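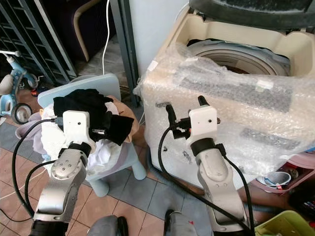

*The utility corner in March: blue chair, the day's heap, top-loader in bubble wrap.*

# Sorting from a chair: notes on a small laundry routine

I have been asked a couple of times how we do laundry without a utility room, a sorting basket or much of a worktop. The short version is that everything goes on the chair, comes off the chair in a fixed order, and goes into the drum. The long version follows. It covers sorting, loading, water and the mistakes I have made, and it assumes a top-loader. Front-loader people can skip the loading section.

## The machine

It is a Mollska top-loader with a steel drum and a cream top. I bought it from Gendov, who deliver to the door and no further. The controls are ordinary. The manual is a folded sheet with the English on the back, and the two programmes I use are the normal one and the short one.

Two things about the manual are worth writing down. First, the load limits it gives are for dry weight, and they change with the programme. Second, the clearance figure is given for the back only. I leave 300 mm at the side nearest the rack as well, so that I can get an arm down to the drain hose. The grey hose supplied with the machine is a bit stiff and likes to curl up on the floor. If it curls tightly enough to kink, the machine drains slowly and then sits there for a while before the spin. I spent an evening reading up on pump faults before I looked at the hose.

Bubble wrap is fine on the outside of a cabinet while the machine is switched off, but it shouldn't cover vents or be left where it can go under a foot. A machine standing on a fold of plastic will walk during the spin. The transit packing inside the tub is a separate matter and has to come out before the first wash, whatever is or isn't wrapped round the outside. On ours that was a moulded ring under the lid. It pulled straight up.

## Why a chair

The heap used to live on the floor, and the floor is tiled. Tiles collect grit near the gate, and grit ends up in the drum filter. A chair lifts the laundry clear of all that. A child's plastic chair is also easy to wipe down, weighs next to nothing and can be pushed out of the way with one foot when somebody wants to get past.

The seat is low, which I thought would be a nuisance. In use it means the top of a normal heap comes to a convenient height for picking from above, and I can see what is hanging over each side. The backrest stops things going over the back. The front has no such stop, and anything long slides off forwards if it is put on last. I now fold trousers once before dropping them on.

The limit is volume. Past a certain point the heap gets wider than the seat and starts shedding socks. When that happens I run a load regardless of the time of day.

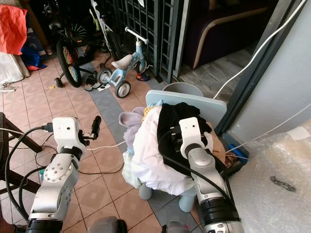
Xinyi Jia wrote in under the earlier post to say that a chair only postpones the problem, that the sorting should happen when the clothes come off, and that two cheap buckets with a strip of tape on each would do the job better. Dark in one, everything else in the other. Her other point was that a mixed heap lets damp things lie against dry ones, and that a towel left under a shirt for a day will make both smell.

I agree with the second point entirely. Damp things don't go on the chair here; they go over the rail until they are dry enough to wait. I tried the first suggestion for three weeks. The dark bucket worked. The other one turned into a general bucket, with a spanner in it by the end, and I went back to sorting at the point of loading. Two buckets also take up more floor than one chair, and the bicycles need the floor.

## The order of picking

I pick from the top down and make the decisions in this order:

1. Dark or not dark.
2. If dark: new or old. New dark things go alone for the first few washes.
3. If not dark: white, or pale colour.
4. Anything with a zip gets zipped. Anything with a pocket gets its pocket emptied.
5. Small cloths last, into a mesh bag.

It takes a few minutes. I have timed it and the timings were too variable to be of use, mostly depending on step four. The worst item I have missed was a paper tissue in with a dark load. The second worst was a wax crayon, green, which survived the wash and did not survive the dryer at my sister's.

The mesh bag is there for the small cloths, which otherwise climb the side of the tub and drop between drum and rim. I lost one that way. Getting it back meant lifting the top frame, four screws and a clip, and the clip has never gone back in with quite the same click.

## Programme and dose

Nearly everything goes at 40. I know the arguments for 30 and I do use it for anything dark, but with the mix we have (playground clothes, kitchen cloths, school things) I get fewer repeats at the higher setting. Repeats cost more than the extra heating.

For detergent I use Cedurent liquid. The cap has lines moulded on the inside which can't be read once the cap has been used twice, so I marked the outside with a permanent pen. I dose for a medium load and accept that small loads get slightly too much. Too much is visible: foam on the rim after the final spin. If I see foam, I run a rinse on its own and drop the next dose by a third.

Liquid goes in before the clothes. Poured on top, it sits in the first garment it meets. I had faint blue patches on two pillowcases until I changed the order.

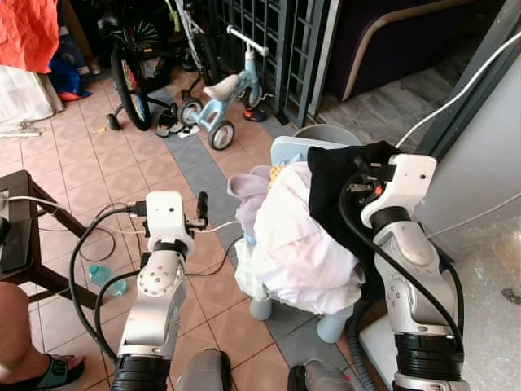 **Posted by Henrike Brandes** | Household | March | 2 comments

## Loading

A top-loader wants an even ring. Heavy items go opposite each other, and the middle is left fairly open. If one long garment goes in as a single lump it soaks up water, moves to one side and trips the balance switch. Ours then stops, refills, tries again, stops, and beeps. The fix is to open the lid and pull the lump apart by hand.

Pale things at the bottom of the heap come out last, and they are usually the largest. I have given up trying to fit the big white pieces in with the pale colours. They get a load of their own, and that load is rarely full. I use the low water level for it.

Dark items lie on top of the heap more often than chance would suggest. My guess is that they are what the adults take off in the evening, after the children's things are already on the chair. The useful consequence is that the dark load can be lifted off first with very little digging, and whatever remains is all pale or white. I therefore run dark first, at 30, then the pale colours, then white. Running dark first does mean wiping the drum round afterwards. I use a wet cloth, then look at the cloth. If it comes out grey I wipe again.

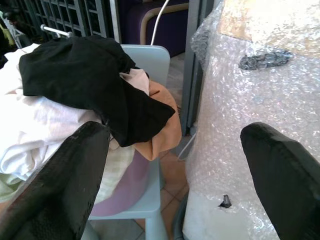 Overhang is the part of this I have changed my mind about. I used to tuck every loose end back on to the heap each time I walked past, on the grounds that a tidy pile is less likely to fall. It also hides what is in it. With the ends left hanging I can tell the contents at a glance: a black thing with a long sleeve-like end across the top, an orange-tan cloth bulging over the front, a checked yellow-green one drooping below it, white down the side. That is two loads and the start of a third, and I haven't touched anything yet. There is a drawback in that round containers and similar get left on the seat and disappear under the clothes, so I now run a hand along the seat before calling it clear.

The other thing overhang tells me is when the chair is over capacity. Cloth hanging down the front is acceptable. Cloth on the tiles means a load goes on.

## Water

The meter is on the far side of the wall and I took a reading before and after one full set of loads in March. The starting figure was 3866. I wrote the second figure on the back of an envelope from Deng, the plumbers, and the envelope has since gone out with the recycling. I will repeat the measurement. What I can say from watching the dial is that the separate rinse uses nearly as much as I had assumed a whole short wash would, so the foam problem above is worth fixing at the dosing stage.

## Still open

- A better hose. The stiff one works if it is laid in a wide curve, but it has to be checked each time the machine is moved.
- The clip on the top frame.
- Whether to move the rack along by the width of one shelf. It would give more room at the side and less for the bicycles.
- A second mesh bag, with a zip that runs the full length.

## Comments

**Demetrius Escobedo:** The hose thing is real. Warm it in a basin of hot water before you fit it and lay it in the curve you want while it cools. Mine has stayed put since.

**Guoqing Li:** Do you do the filter every wash or only when it looks full? Mine is the little net kind and it tears if I leave it too long.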